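Drasdale open day: two-arm cup recordings
README, last edited 6 March 2018

What's in this folder

Recordings from the two-arm bench at the Drasdale open day, where visitors could watch the cup demonstration and ask questions at the rail. There are 59 recordings, split over 12 subfolders. Subfolder names follow the running order of the day. The October visit is kept separately and uses a different naming scheme.

The object is a black cup with a black lid. Either arm may hold it, and each recording's notes file says which arm starts. 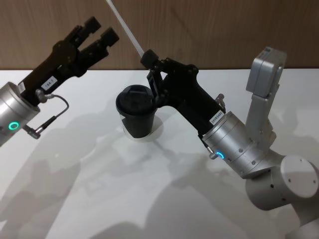 Labels were entered by Khadija Ramadan and checked by Zinhle Naidoo. Each recording has one line in labels.csv: recording number, starting arm, finishing arm, outcome, remarks. Outcome is "done", "stopped" or "dropped". A stop requested by the bench operator counts as "stopped" even if the cup was already down. The remarks column is free text and the spelling hasn't been tidied.

Recording 19 has no notes file. Use the line in labels.csv.

Known problems

Clocks on the two arms were not synchronized before the doors opened. Use the frame index to line things up, not the time stamps. Joint logs are cut into blocks of 2,000 rows and the last block of a recording is usually short.

The grip width column is in millimetres for the left arm and in raw counts for the right. The Urnari converter handles both. 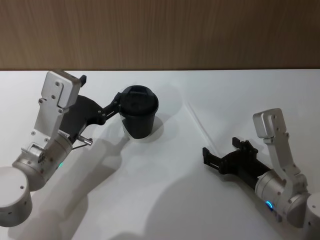 Khrystyna-Mariia Kushnir wrote after the first release that "finishing arm" should be left blank for stopped recordings, as she had been reading it as a completed handover. The column has been changed to match. Anyone with the older labels.csv should replace it.

Questions and corrections to Yolandi Zwane at the Drasdale bench.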